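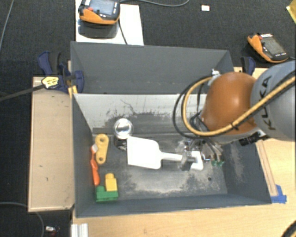 2 min read

Repainting a two-part bin, is it worth it?
Forum: Workshop and Storage

pindeck_user41
Posted April 17, 2020
Hello all. I have a question about my dark gray bin with two compartments. The paint on the inner wall of the front part is worn to pale gray along the top, with thin scratches, and the floor has broad scuffed patches too. The back part still looks good. We keep plastic scoops and spatulas in the front. Should I sand it and paint again, or leave it? I have nearly 70 ml of Furnard enamel left from November.

Bultania
Leave it. Every time you take a scoop out, you rub the same wall. I painted mine two times and both times it was pale again after 5 weeks.

chiang80
I do not agree with Bultania. If you sand only the top shiny layer, the new paint does not hold. You must sand the edge of the worn area until your finger cannot feel it. Mine is good for two years already.

Bultania
Two years with how much use? I open mine all day.

chiang80
Every day also, but for lighter things. Maybe this is the difference.

pindeck_user41
Thank you both. The right sloping wall has a rubbed patch also, so it is more work than I thought at first. And what about the small round hole in the floor, near the lower right? Do I fill it?

Bultania
Do not fill. I would put a rubber mat over the whole floor and forget the paint.

chiang80
The mat is a good idea for the floor. For the wall I still say paint. Use 80 grit first and then something finer.

pindeck_user41
Okay, I will buy the mat and try the paint on the inner wall only.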